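Two-Arm Chair Flipping: Where the Regrasp Policy Stands

December 2, 2024 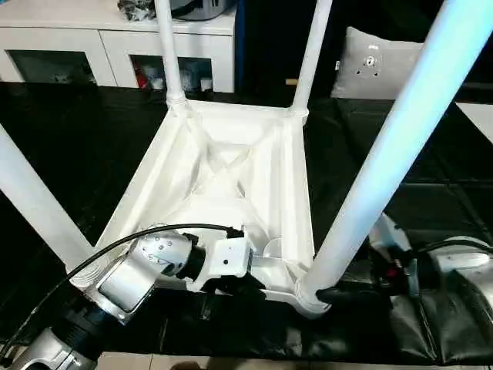
The last post ended with the claim that two-arm manipulation of furniture is mostly a contact scheduling problem and only secondarily a strength problem. I still think so, but I now have numbers, and they make the claim less clean than I wanted.

The short version of the setup for people arriving from a search engine: the task is to take a plastic chair that is upside down on the floor and bring it to its feet with two arms, with no fixture and no third contact other than the ground. The policy sees camera images and joint positions. It does not get a model of the chair, a pose estimate or a tag. We call the codebase Dravia.

The reason I care about the inverted start is the regrasp. With the arms placed where they are, a single grasp pair cannot carry the chair all the way over. One wrist runs into its limit before the seat passes vertical. So at some point one hand has to let go, the other has to hold the chair in a pose where it would like to fall, and the free hand has to find a new place to take hold. Everything before that moment is easy to imitate from demonstrations. Everything after it is also fairly easy. The moment itself accounts for most of the failures.

Data

We trained on 1,554 teleoperated demonstrations. Ya-wen Chang collected most of them and wrote the filtering script that rejects episodes with long pauses. The pause filter matters more than its size suggests. Operators stop to think right before the regrasp, and a policy trained on the unfiltered episodes learns to stop there as well. Since the observation does not change during a pause, the policy has no way to know when to leave it, and it sits there holding the chair until the timeout.

The first version of the filter cut any segment with low joint velocity. That was wrong. Some of the slow segments are real contact work, where the fingers are sliding along a surface and the arm is barely moving. The current version looks at joint velocity and motor current together and only cuts when both are flat. If you are doing something similar, check what you removed by replaying the cut segments. I skipped that step in August and lost time to it.

Method

The base policy is an ordinary action-chunking transformer. I have no improvement to report on the architecture. The change is in how chunks are executed.

In the standard approach, both arms share a chunk and both arms replan at the same time. During the regrasp this is a poor choice. The holding arm wants long, stable chunks so that small differences between successive predictions do not show up as jitter at the contact. The searching arm wants short ones so that it can react to what the camera sees as it closes in. With a shared horizon you pick one and the other arm suffers.

We split the horizon. The network still predicts both arms jointly from the same observation, so coordination is learned in the usual way, but a small head also outputs a role for each arm at each step: holding or moving. An arm labeled holding keeps executing its current chunk to the end. An arm labeled moving replans every 4 steps. When both arms are labeled moving, the behavior reduces to the baseline with a short horizon. When both are labeled holding, it reduces to the baseline with a long one.

Role labels for training come from gripper state and relative motion between the fingers and the chair, estimated offline. They are noisy near transitions. I tried smoothing them and saw no benefit, so they are used as they come out of the script.

One detail that took a while to get right is the handover between roles. If an arm goes from holding to moving in the middle of a chunk, dropping the rest of the chunk gives a step in the commanded position. We blend across the boundary with a linear ramp over 2 control steps. A longer ramp was smoother to watch but made the release late, and a late release tends to drag the chair sideways.

Results

I am not going to put a success table in this post. The full evaluation is still being run and I would rather publish it once. What I am comfortable saying is the following.

The split horizon reduces dropped chairs during the regrasp compared with both the short and the long shared horizon. The difference against the short horizon is large enough to notice without statistics. The difference against the long horizon is smaller, and the failures change type: the long horizon holds well but misses the second grasp, and then the arm keeps closing on air because it is committed to the chunk.

The split horizon does nothing for the first grasp. I had half expected it to help, on the grounds that the two arms rarely make contact at the same time, but the first-grasp failures are perception failures. A white chair offers very little contrast between a rim and the surface next to it, and the fingers end up on the wrong side of an edge. Replanning more often from a bad estimate gives the same bad answer more often.

There is also a failure mode that the new scheme introduces. If the role head flips between labels quickly, the arm alternates between committed and reactive execution, and the chair starts to rock. A minimum dwell time on the role fixes it in most cases. It is a hack, and the right answer is probably to make the role part of the chunk so that it is predicted with some lookahead.

What I got wrong last time

I wrote that grasp choice would not matter much, because a leg gives you a long piece of geometry to close on and almost any point along it should work. In practice a grasp far out on a leg lets the chair twist under its own weight, and the fingers do not resist torsion well. Grasps near the seat are much better. The demonstrations already contained this preference, since Ya-wen had worked it out by feel within the first few sessions. I only found it after plotting contact points over the training set.

I also wrote that the rim of the seat was a poor place for a finger. It is fine for pushing and for steadying, and bad only if you try to lift with it.

Next

The Woranska branch moves role prediction into the chunk, as described above. It trains, and the rocking is gone in the few runs I have watched, though the release timing has become worse for reasons I do not yet understand. Training to convergence takes roughly 2,713 minutes on our machine, so ablations are slow.

After that I want to repeat the task with a chair of a different shape. The Dollthorpe chairs have solid side panels in place of separate legs, which removes the grasp the current policy relies on most. I expect the policy to fail on them without new data. How much new data it needs is the question for the next post.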